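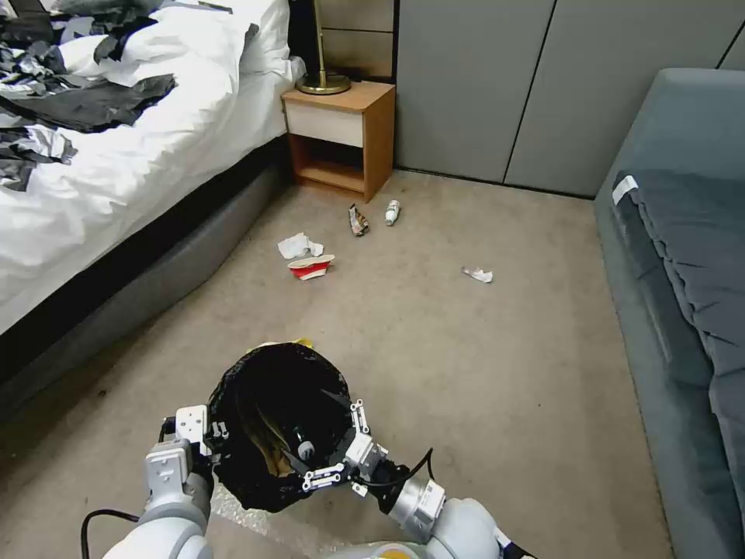
Hornport Club – Housekeeping & Turnovers

Last updated: May 14, 2025

carpetside
What order do you all do a carpeted bedroom in when there's litter on the floor and the bed isn't made? I pick up first with one black bag – cups, tissues, snack wrappers, small bottles – and then I strip the bed. My partner on the Pedley units does the bed first and says I'm wasting steps.

two_bags
Floor first. If you pull a big white duvet off onto a carpet with cups lying on it, you end up washing more than the duvet. I'd take two bags though, one for trash and one for bottles and cardboard.

Peeters_unit4
Disagree. Bed first. Any scraps lying on the duvet are going to land on the carpet when you move it, so you pick up twice. I did 6 rooms a day that way last July and never had a problem.

carpetside
You can take the scraps off the top by hand before you touch the duvet. That's what I do.

two_bags
Same. And check by the nightstand. Wrappers end up back there.
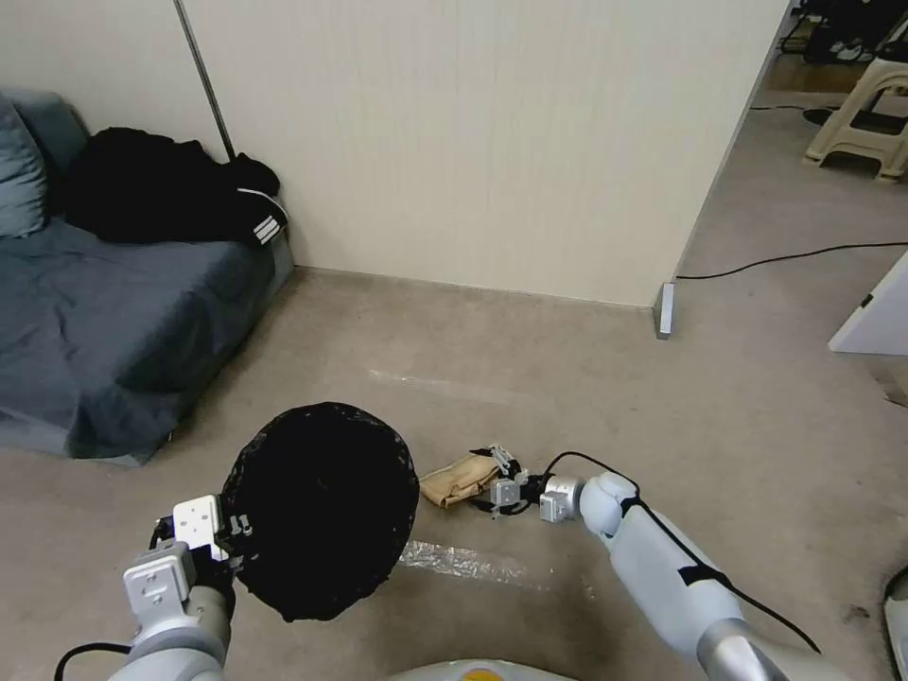
Sitting area: paper bag and tape on the carpet, jacket on the sofa.

carpetside
Next question is tape. Clear tape on beige carpet is hard to spot and it wraps right around the vacuum brush.

Peeters_unit4
Turn the big light off and use a flashlight held low. Tape shines. We agree on that one at least.

hallcloset
What do you do with clothes left on a sofa? I fold them and leave them where they were. The Itex checklist says to hang them up, but then people call saying their jacket is missing.

two_bags
Leave it on the sofa. Straighten the throw and the cushion around it.

Peeters_unit4
I hang them. The closet is the first place I'd look.

hallcloset
Our guests don't. I had 4 calls in one month.

carpetside
OK, sticking with floor first, and I'll try the flashlight tomorrow.

Filed under: Bedrooms, Carpet, Picking up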